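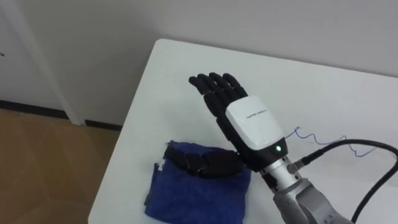

Black hand and folded blue towel, table task.

Lornen Robotics Club, minutes, June 27, 2022
Present: Ojo, Bassey, Buckley, Holst. Apologies: Chukwu.

1. May minutes approved.

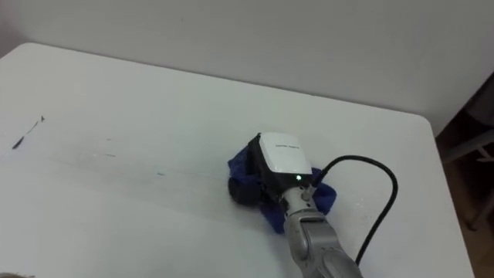
2. Wiping task
Buckley: cloth contact pressure to be logged per stroke. Run log stands at 528 entries.
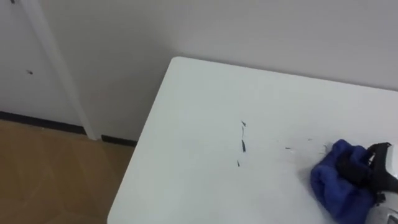

1 min read
Holst: dark specks to be scored by position. Agreed.

3. Cabling
Ojo to label the wrist cable.
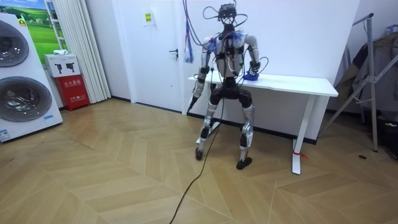 Last modified by A. Ojo, 4:63 revision
Next meeting: desk height.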